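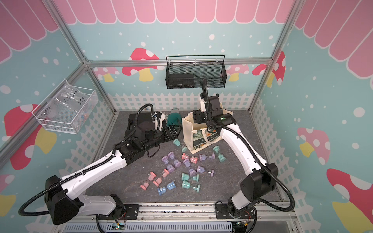
Figure 2. The Nitarari cell with a tote-bag task on the floor. The right gripper is inside the bag and the left one is over the hard-shell case. Both arms have their bases at the front, by the mounting rail.

2. The cell and its upkeep

I'll start with the cell itself, as most of what went sideways over the course of the study went sideways here and had very little to do with the policy. We call it Nitarari. It's the second of our two-arm cells, the older one being Mogensen, and everything reported in the results section came off Nitarari unless I say otherwise. Mogensen gets a mention now and then when I needed something to compare against.

2.1 Frame, arms and hoses

The enclosure is silver aluminium extrusion, bolted together in an afternoon and then, I'm a bit embarrassed to say, re-squared over most of a month. The two arms sit low at the front corners and reach in over the floor from there. I'd first had them mounted closer to the middle, on the theory that more overlap between the two workspaces had to be a good thing. It was great for handovers and awful for everything else! The elbows kept wanting the same bit of air, and the planner would dither for ages before picking a side. Moving the bases apart cost us some of the shared reach near the front and I haven't missed it.

Each arm carries its cabling in black corrugated hose, and you can see in Figure 2 how the hoses loop down towards the rail. How big to leave those loops was the single most fiddled-with thing in the whole build. Too tight and the wrist gets tugged when it rolls near its limit (a tiny tug, but it shows up in the gripper position as a sort of lazy drift). Too generous and the hose droops into the work and shoves things about. I ended up setting the slack with the arm at full stretch to the far corner, wrist rolled both ways, and then adding a hand's width. That's the entire method. I tried working it out properly from the joint limits and got an answer that was worse than the hand's width.

The clamps holding the hoses creep. I mark each clamp position with a dab of paint pen across the clamp and the hose, so a glance tells me if one has moved, and if it has I undo it, pull the hose back to the mark and nip it up again. Mogensen still has cable ties in the same spots, which hold better but have to be snipped every time a connector needs looking at.

Along the front, below the rail, there's a slotted grey vent panel. Dust collects in the slots and I vacuum it whenever I think of it. There's a small exposed circuit board with its wires near each base as well, and I'd dearly like covers on both of them. I've printed covers twice. The first pair fouled the wiring and the second pair warped. For now the rule is no loose metal tools inside the cell while it's powered, and the hex keys live on a hook outside.

2.2 Walls, floor and the business of looking busy

The walls are printed: teal with white spots, mushrooms, a picket fence, a pink scalloped awning along the top. The floor has a grey marble pattern. Mogensen has plain walls, and early on I moved a policy trained there straight across to Nitarari to see what would happen. It fell over completely. It would reach for a spot on the back wall and close on nothing, very confidently. Training on both sets of walls fixed most of that, and I report the split in the results.

From an upkeep point of view, a patterned wall is a mixed blessing. It hides scuffs beautifully, so I don't notice a gripper has been clipping the side wall until I go looking for it. I now run my hand down both side walls during the morning check and feel for dents. On the other hand, the print makes a cracking reference for the cameras. If a camera has been bumped, the fence line sits at a slightly different height from the one in the stored view, and that's much easier to spot by eye than any number the calibration script spits out.

Storage hangs on the walls, with a clear plastic box in a white wire rack on the left and a black wire-mesh basket at the back. Both racks are part of some tasks and so they have to go back to the same place every time. The left one used to wander by a few millimetres whenever somebody lifted the box out in a hurry. I fixed it with a second pair of screws, and I wish I'd done so before collecting the first batch instead of after.

2.3 Grippers

The grippers cause most of the downtime. The pads pick up fluff from anything woven, and our object set has plenty of that: in Figure 2 alone there's a canvas tote and a fabric glove. Fluffy pads slip on smooth plastic, and the little hourglass containers scattered in front of the tote are about the least forgiving thing we own for that. The middle is narrow and the ends are flared, so a good grip at the waist is lovely and a grip anywhere else tends to spit the container sideways.

I wipe the pads with a barely damp lint-free cloth between sets, and I replace them every 200 episodes whether they look worn or not. I used to go by looks. Then I went back through a run of failures I'd put down to the policy, swapped the pads, reran the same starting layouts and got most of them back. That was a humbling afternoon, and the affected episodes are excluded from the tables.

Reaching into a soft bag puts a side load on the fingers that I hadn't planned for. The fabric drags, the fingers splay slightly, and over a long session the opening width reads wrong. Re-zeroing is quick: open fully, close on the gauge block from the Sellau kit, store the offset. If the new offset is far from the old one I take the fingers off and check the screws, and it's nearly always the screws.

There's also a small green indicator light on the gripper. I mention it only for anyone building the same thing with colour-based segmentation, as a bright green spot that travels with the hand gave our first mask generator a very strange idea of what counted as an object. We masked it out in software. Tape would have done the job too, but I like being able to see the light from my desk.

2.4 Morning check and one proper repair

The morning check has 11 steps and lives on a laminated card clipped to the outside of the cell. Most of it is what you'd guess: e-stop, both arms home, hose marks, pads, gripper zero, camera views against the stored ones, racks. I do it before the kettle goes on. We skipped it for a stretch in December when everyone was rushing to finish up, and the repair I'm about to describe happened in that stretch, so draw your own conclusions.

The right arm started stalling partway through lifts. It wasn't every lift, and it was never with nothing in the gripper, so I spent far too long blaming payload. I weighed the objects. I changed the tote for a lighter one. I swapped the power supplies left to right and the fault stayed put on the right, which at least ruled something out. In the end I ran Jarnemau, our logging tool, with the joint currents recorded at full rate, and found short dropouts that lined up with one wrist pose and nothing else. A connector inside the hose had worked half out. With the arm low it seated itself, and with the wrist rolled and raised it opened up for an instant.

Fixing it took 42 minutes, most of them spent feeding the hose back over the joint without trapping a wire. I reseated the connector, added a retaining clip, gave the loop a touch more slack and repainted the clamp mark. Then I ran the lift-and-roll motion on repeat through lunch with the logger going and saw no dropouts. I did the same job on the left arm the next morning, though it hadn't complained.

Since then the check includes a slow wrist roll at full height on both arms with the currents on screen. The clip design and the check card are in the supplementary files, along with the cover for the circuit boards, which still warps. If you get it to print flat, please send me your settings.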